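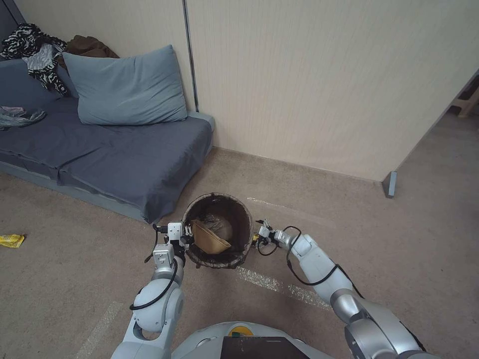 Two-Armed Household Robot: Bedroom Tidying

Product review by Idalina Brandão

The Tesberg two-armed unit is offered to small hotels and serviced apartments as a means of clearing litter from guest rooms. The Zalgate Housing Trust asked for an independent opinion on whether it could relieve domestic staff of this duty. The unit was assessed on 19th October.

The task

Litter collection in a bedroom remains a demanding test for any machine. Paper cups are perhaps the simplest objects involved, as they have a definite shape even after being crushed. Film wrappers are harder: a crumpled snack bag, such as the gold and red one inside the wastebasket, offers no firm edge for two fingers to close upon. In our trial a session was allowed 23 minutes, and a member of staff given the same room needed 3.

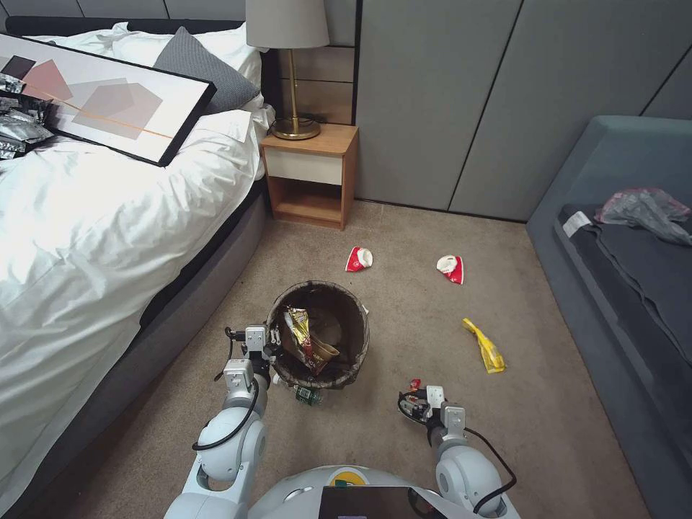
Grip and reach are the strongest features of the unit. The arms move slowly and with evident caution, and we had no concern for the furniture. Small items are within the competence of the gripper, which in one instance held a small piece of red and black rubbish just beside the basket. The movement from floor to rim was less assured, and our assessors recorded frequent pauses at this stage.

Judgement is a separate matter. The unit must be told what counts as rubbish. A receipt and a guest's handwritten note are alike to it, and the supplier advises that personal papers be removed before work begins. For most establishments this advice defeats the purpose. 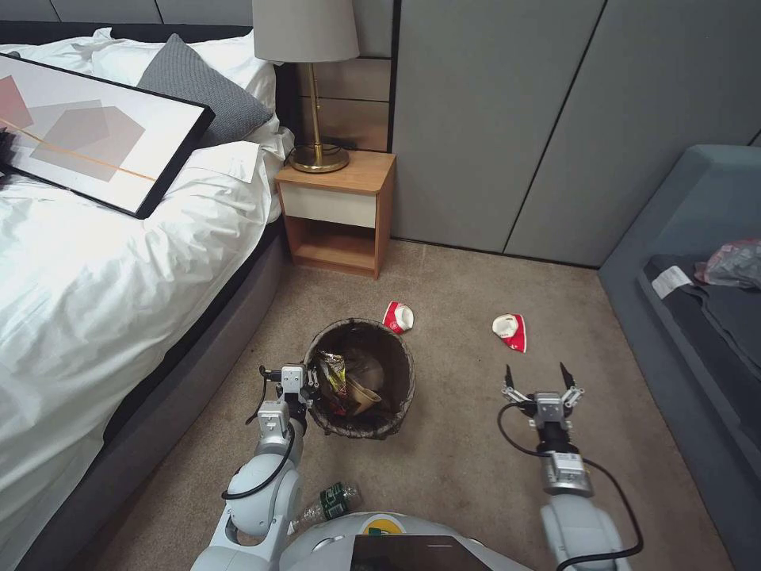
Cost and support

The monthly hire charge is £389, including remote assistance from Mota, the supplier's service partner. Calls were answered promptly. A software revision is promised for April, and the rival Imau model, which we have not tested, is expected in the same month.
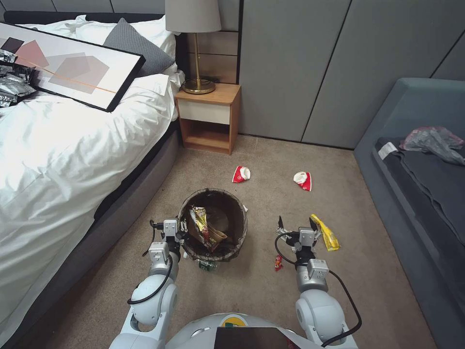
The right gripper open near a yellow wrapper, with two paper cups still on the carpet.

Recommendation

The unit is suitable for supervised trials. It is not yet suitable for unattended work in occupied rooms, and it should not be counted towards staffing levels.

Overall rating: 3 out of 5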